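Planear a compra de garras manuais - notas do orador
Sekell, encontro interno em Amside, 18/11/2021

Abertura. Agradecer o convite. Dizer logo que vou falar de dinheiro e de prazos, e pouco de mecânica. Quem quiser a parte técnica pode falar comigo no intervalo.

Ponto 1. O pedido que recebemos do projeto Mwaipopo era de uma só linha: "garras manuais, o necessário". Com uma linha assim não se faz orçamento. Perguntar à sala quem já recebeu um pedido deste género. Esperar as respostas.

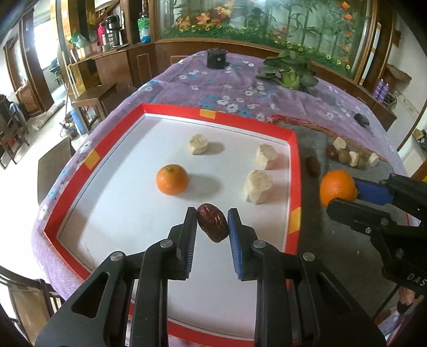

Ponto 2. A unidade de compra é o posto, e cada posto leva 2 garras. Pusemos 700 euros por posto para começar e mais 149 por ano em peças de desgaste. No primeiro orçamento esquecemos esta segunda verba, e a correção demorou 3 semanas a ser aprovada. Falar devagar aqui, os números ficam no quadro.

Ponto 3. Fornecedor. A Gremivura entrega em novembro se a encomenda for fechada antes do fim do mês anterior. Pedir sempre o preço das almofadas dos dedos em separado - no catálogo elas aparecem juntas com a garra e não se percebe quanto custam.

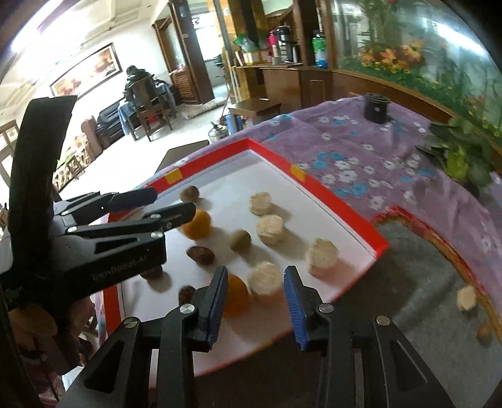

Ponto 4. Material de consumo, a verba que quase sempre falta na folha. É barato, mas alguém tem de o comprar e repor. Um tabuleiro de borda vermelha, fita amarela, tâmaras, frutos cor de laranja: cada coisa destas precisa de uma linha própria. Para a comida, eu prefiro um fundo pequeno por posto, com recibos entregues no fim do mês.

Fecho. Mostrar a folha de cálculo vazia e deixar dez minutos para perguntas. Se perguntarem por aluguer em vez de compra, responder que ainda estamos a comparar as propostas e que envio a tabela por correio eletrónico.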